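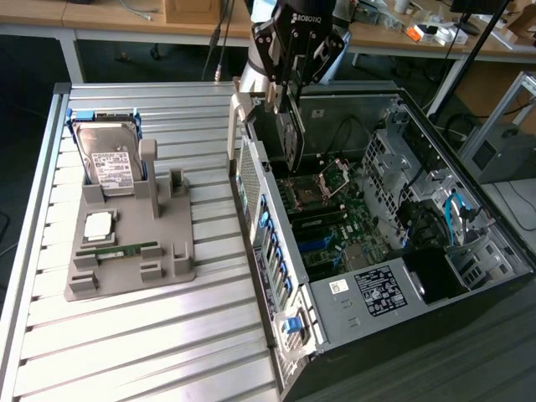

Putting a processor, memory and hard disk into an old tower

Most guides to this job open with a shopping list: mat, wrist strap, magnetic tray, special torch. I remain unconvinced by nearly all of it. The strap I'd keep. The rest is mostly a way to spend money before you've picked up a screwdriver.

What does help is laying the parts out so that each has its own place. Slots and pockets are good, a folded towel is not, whatever the forums tell you.

Before you start
Switch off at the wall and pull the mains lead. Lay the case on its side and take the side panel off. Move any loose cables away from the socket.

1. Processor
Raise the metal lever fully. Find the corner mark on the chip, match it to the one on the socket and lower the chip straight down. It should need no pushing. If it does, lift it out and look again. Close the lever, then fit the cooler with fresh paste. I've read arguments for five different paste patterns and couldn't measure a difference between any of them. A small blob in the middle will do.

2. Memory
Open the clips at the ends of the slot. The notch in the module is off centre, so it goes in one way only. Press both ends until the clips close. This takes more force than you'd like.

3. Hard disk
With clip-on plastic rails you can forget screws. Clip one to each side, slide the drive into its cage and connect the data and power cables.

Allow 20 minutes, or longer if the old paste has set hard. Start the machine and check the memory total before you put the panel back on.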